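Packing small things, handout 3 (Rerkine evening course, room 109)

Bring back next time: your list, your tape measure, one box you'd actully use.

Recap from before the break
– box first, items second
– hard square things go against a wall
– soft things last, they fill gaps
– total weight for the exercise: under 700 g

Working on a bed is fine. Flat enough, nothing rolls far. Lay out what you have before choosing an order. 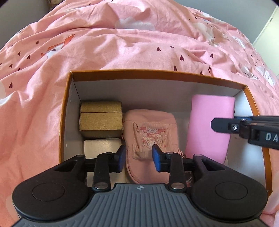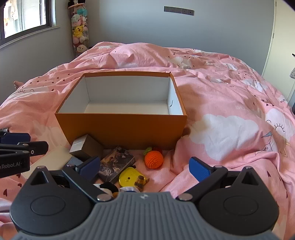

Orange box both times, standing items in the first, things out on the duvet in the second.

Standing vs. lying: standing saves floor space and you can see every top. Lying is better for anything thin, cards esp. Pouches can go either way – put zipper up so it opens in place.

Plush and crochet: don't crush, dont put under anything with corners.

Homework: the Kastora sheet, p. 46, first half only. Pack, unpack, pack again in a new order. Write down both orders. Time limit 120 seconds each. Lids stay off until we've done the section on closing.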